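The Second Life of a Countertop

When a kitchen in Vasavstead gets torn out, the cabinets usually go to the dump. The stone is a different matter. Redetia, a salvage yard on the edge of town, took in 697 slabs and offcuts last year and sold most of them before winter.

The yard opened 9 years ago as a place to buy old doors. Stone came later, when a hotel closed and left 26 vanity tops on the loading dock. They were gone by August.

Prices depend on size, thickness and condition. Gray is the steady seller. It goes with most paint colors, and a pale vein hides crumbs and water spots better than solid black does. 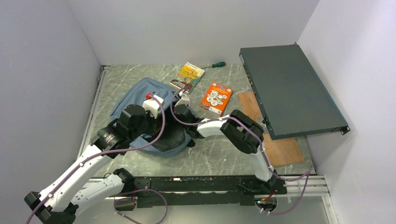
Gray with thin white veins, against pale walls.

Buyers should bring measurements and a helper. A piece long enough for a kitchen island can weigh more than two people can safely lift, and the yard does not deliver. Slabs should travel on edge, strapped to a frame. Laid flat in a truck bed, they can crack at the first pothole.

Old sink cutouts are the other thing to plan around. Yang, a fabrication shop two streets over, will trim a used slab and polish the new edge, but it won't fill a hole. Most customers cut on either side of the opening and end up with two shorter pieces. Those work well as desks, laundry room counters or shelves over a radiator.

Real marble needs more care than many buyers expect. Lemon juice and vinegar leave dull marks, and sealer only slows down stains. For a surface that will hold bags, books and whatever else comes through the door, a marble pattern on some other material may be the easier choice.
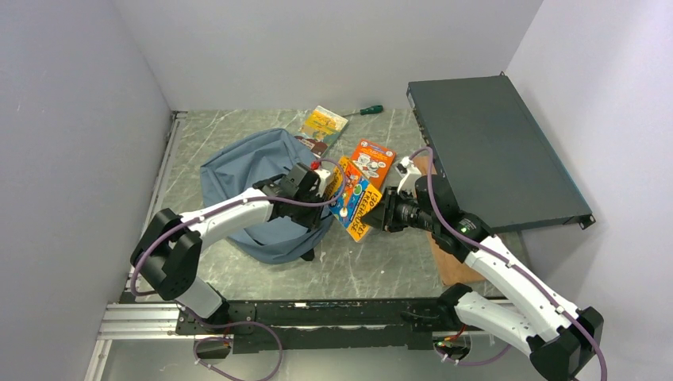

What It Costs

One couple on Flaladis Road redid a kitchen and a half bath with salvaged stone for $2,119, including cutting. The bathroom piece was the cheapest part of the job. Sealer and adhesive were extra, and they borrowed the truck.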